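Keeping Flinda closing straight

November 25, 2024

The first thing Piret Sepp did when I sat down was take my coffee away from me. She moved it to the windowsill, came back, and put a black hand-held gripper on the table where the cup had been.

"Okay, now we can talk," she said.

The gripper is called Flinda. There's a strip of tape with the name on the box it lives in, and everyone at Findport uses it, including the people who told me they hate naming equipment. You hold it, you squeeze, two fingers close, and a camera on it records what the fingers are doing so that a robot arm can be taught the same job later. I'd read plenty about the teaching part. I wanted to hear about the squeezing part, because I fix sewing machines on weekends and I have a weakness for anything with pivots in it.

Piret has looked after Flinda since January. Before that it was Bjarke Thorlacius, and he left her a notebook, which she let me flip through (terrible handwriting, lovely little sketches of screws). The last entry in his writing says "left arm again" and nothing else.

"Left arm again! That was my training," she said. "I spent a whole week finding out what he meant."

What he meant was that the left arm works itself a little slack over time. The fingers still close, and if you're not paying attention you'd say they close fine, but the left one gets there a hair late and the right one ends up doing the pushing. On a block or a mug you'd never care. On anything thin, it matters a lot. The material slides toward one side as you grip, and every recording you make after that has the slide in it.

"You can feel it before you can see it," Piret said. "It feels like a door that needs to be lifted a bit to shut. I can't describe it better than that. Jaanus says I'm imagining things and then he measures it and I'm not imagining things."

Jaanus Pärn, at the next bench, didn't look up. "One time," he said.

I asked what the setup looks like on a normal morning and she walked me through it with her hands, which made it hard to take notes. She starts with the gripper closed and holds it up to the window. If there's a wedge of light between the tips, she stops right there and gets the hex keys out. If the seam looks even from top to bottom, she opens and closes it slowly, maybe a dozen times, listening. Then she opens it all the way and wiggles each arm sideways. Then the camera: is the mount tight, is the lens clean, are both fingers sitting where they sat yesterday. She keeps a printed reference sheet in a plastic sleeve and compares the live view to that.

"People want to skip the sheet," she said. "They say, oh, I know what it looks like. Baiba skipped it and we had a whole afternoon with the camera tipped down."

This was Baiba Kuusk, and I should say that Baiba brought it up herself before Piret did, in the elevator, within a minute of meeting me. A whole afternoon came to 92 recordings. They kept them in a folder called "floor."

Flinda has a counter in the software that ticks up with each close, and Piret resets it after a service. The one she wanted to tell me about was the run that ended at 1249, when a screw backed out of the right finger in the middle of a session and went somewhere under the radiator. They found it. She'd already replaced it by then, with one from a bag that came from Vosgate, the shop that cuts their spare arms and pads.

"And the new one was a tiny bit longer," she said, and held up two fingers nearly touching. "This much! So then it rubbed. For days I'm thinking, what is this sound? I took the whole thing apart on a Friday, which I don't recommend, and I put it back together and the sound was still there, of course, because I put the same screw back in."

I laughed at that one harder than I should have. I've done precisely this with a bobbin case.

She now lays the screws out on a sheet of paper with the outline of the gripper drawn on it, each one pushed through the paper where it belongs. It's an old watch repair trick, or anyway it's one I learned from a man who repaired watches, and she was pleased to hear it had a pedigree. The highest the counter has ever gone between services is 2491. She isn't proud of it. She was away, and when she got back the left arm was so loose that it clicked.

So what does she do for a slack arm? Less than I'd expected. She takes the finger off, frees the arm, wipes everything with a dry cloth, and looks for black dust. If there's dust, something is rubbing, and she goes looking for where. If there isn't, she snugs it back up in small steps, a bit on one side and a bit on the other, closing the fingers after each turn. No oil. I asked about oil twice and got the same look both times.

"Oil goes on the fingers," she said. "Always. You put it anywhere and in two days it's on the fingers, and then it's on whatever you pick up."

There's a second gripper, by the way, a quieter and newer one built from a set of drawings by an outfit called Þrastardóttir. I got to squeeze both of them. The new one is smoother, no question. Piret likes it and trusts it and still reaches for Flinda when there's something awkward to pick up. I asked her why and she thought about it for so long that Jaanus answered for her.

"She knows what's wrong with it," he said.

After a tune-up she goes straight to the awkward stuff. She doesn't bother with blocks. She wants material that bunches up and slips around, and she wants a pattern on it - with a print she can tell right away whether it shifted as the fingers came together. Plain white is useless to her. She closes, holds, lets go, moves over a little, and does it again, keeping half an eye on the tips and half on the print.

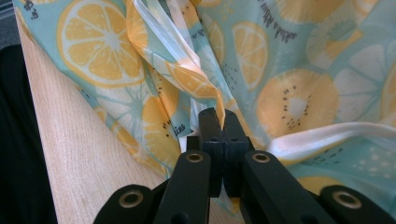
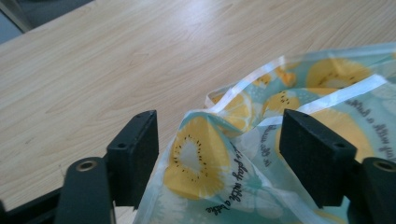 My own favorite bit of all this is how much she gets from just looking at the fingers from the operator's side. I'd been watching the linkage, like a sewing machine person would, and she kept steering me back up to the tips. In the first picture the fingers are shut on a thin fold of that citrus and kiwi print, and what she reads there is the narrow seam where the squared tips meet: she wants it straight, with the pair of little round holes below it sitting side by side. In the second the fingers are apart, and she goes to the arms, to the brass-ringed eyelet on each side, and compares one against the other. She does this so fast that I had to ask her to slow down, and then she couldn't remember what order she did it in.

I tried it myself after that. I closed the fingers with what I thought was a nice even squeeze and Piret said "too fast" before I'd finished. The second go was also too fast. By the fourth or fifth I had started to feel the thing she'd been talking about, the door that wants lifting, only very slightly, and I said so.

She took Flinda out of my hand and closed it three times next to her ear.

"Left arm," she said, and went to get the hex keys.

Jaanus rolled his chair over with the calipers. Baiba asked if this meant lunch was going to be late. I got my coffee back from the windowsill, stone cold, and stayed another hour, mostly to hold the sheet of paper flat while the screws went into it.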